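Comparing Two Hand Controllers for Picking Long Plastic Parts
Project report, Robotics Laboratory Course
Submitted Mar 31, 2021

1. Background

The task was to compare two controllers for the same pair of multi-finger hands. The first, Utis, closes all fingers at a fixed speed and stops at a set motor current. The second, McIver, closes each finger separately and lowers its speed once the current begins to rise. The arms, the hands and the wrist cameras were the same in all runs, so any difference in the results should come from the controller or from the way the part was presented.

Earlier course projects worked mostly with boxes and bottles. We chose long, flat molded parts with openings in them. A finger that lands on an opening meets no resistance and keeps closing, and a single current limit handles this badly.

2. Setup

The work area has blue metal racks and tape marks on the carpet. Parts are taken from the racks and carried to a marked area. The arm carries a protective cover, and clear film was added over the hand. The film was kept on for both controllers.

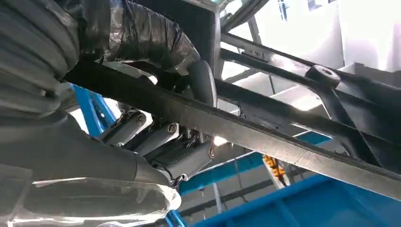

Figure 1. Wrist camera view of the gripper beneath a dark metal bar.

The wrist camera is mounted close to the fingers. It gives a good view of the near side of the hand but loses the far side of the part in most approach poses. Camera images were logged through Ernis, our recording script, together with joint angles and motor current. Exposure was locked after the first runs in February, when automatic exposure made the fingers too dark against bright walls.

3. Procedure

Each controller was given 600 attempts. An attempt had three stages: approach, close, and lift with a hold of 8 seconds. It counted as a success if the part was still in the hand at the end of the hold and had not turned by more than 13 degrees. Attempts stopped by an operator were repeated and are not in the totals. The current limit was set once per controller and then left alone.

Grip position was the hardest thing to keep constant. A part held by its end puts a large moment on the fingers, and the thumb has to supply most of the counter force.
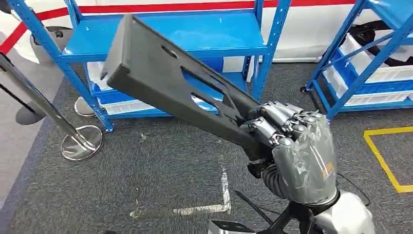
With Utis, the usual failure was a slow rotation during the hold. The four fingers reached the current limit at nearly the same time and the controller then treated the grip as finished, even when one finger had little contact. McIver kept adjusting for a short time after first contact and turned the part less. It was also slower to close, and on two mornings it had to be restarted after losing a finger encoder.

4. Results

Of the 1,200 attempts, 1,178 gave complete logs. The remaining 22 had gaps in the current data and were left out. McIver had the higher success rate for end grips. For grips near the middle of the part we found no difference that we would defend, as the spread between sessions was larger than the gap between the controllers.

Placement was checked separately, with the arm returning to a tape outline on the floor after each release. The return pose drifted slightly over a long session under both controllers - most likely from the cable pulling on the wrist. 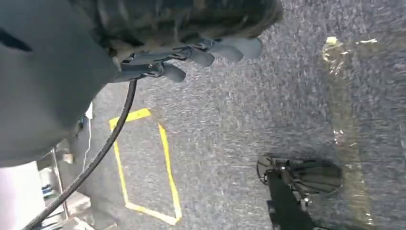 Rerouting the cable reduced the drift but did not remove it. We also tried the Selluvier finger pads for one session. They gripped better on flat faces and caught on the raised edges, and we went back to the standard pads for the remaining runs.

5. Limits and further work

Only one part shape was tested in full. The film probably lowers friction at the palm, and we have no runs without it to compare. The next group should record a baseline with a bare hand, fix the cable along the forearm before starting, and log the finger encoders at a higher rate. The current limits used for both controllers are listed in the appendix with the session log.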